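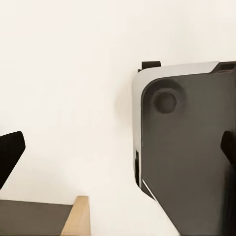
Wrist view in the Lamomby simulator, gripper finger over the tray.

I've had the Lamomby practice package for most of June now, so I can write up what I think of it. It's a simulator sold with a gripper model and a set of ready-made tasks, and I paid $245 for the one-seat license. There is a cheaper tier at $121 but it leaves out the wrist cameras, and those were the reason I wanted it.

Setup took me one evening. The download comes through Belitz, who handle the billing as well, and their installer asked for my license key three times before it stuck. After that it ran fine on my desktop, which is not new. The fans get loud with two camera views open.

The rendering is plain. You get off-white walls, soft shadows and not much else. I thought that would bother me, but for practicing approach angles I'd take plain over busy. The gripper parts are modeled with more care than the background. Edges catch the light and the slots and recesses have depth to them, so I can tell when the wrist has turned a few degrees.

What I don't like is how much of the view the gripper itself takes up. In some poses one side of it fills a big part of the picture and I'm left guessing where the other finger is. You can move the camera mount in the settings file, but there is no slider for it – you type in a number, restart the task and see what you got.

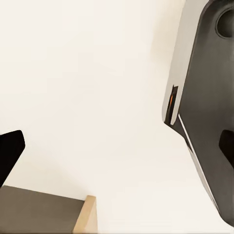

I did that for most of a Friday night before I had an offset I could live with. The forum has a thread on it with 270 replies, and the useful answer is on the last page. Lamomby should put it in the manual.

The task editor is better. I built a simple one over the weekend, lowering the gripper toward a box and backing off again, and it saved and reloaded without trouble. Logging is good too. My longest session gave me 678 rows in a spreadsheet, every column labeled.

Before this I used the Arnico trial. Arnico looks nicer and has more objects, but it bills by the month and stops working when the internet goes out. Petrauskas sells a hardware kit that is supposed to pair with Lamomby's files. I haven't bought it and can't say if the pairing works.

For now I'm keeping the license. If the next update adds a proper camera menu I'll post again with the new settings.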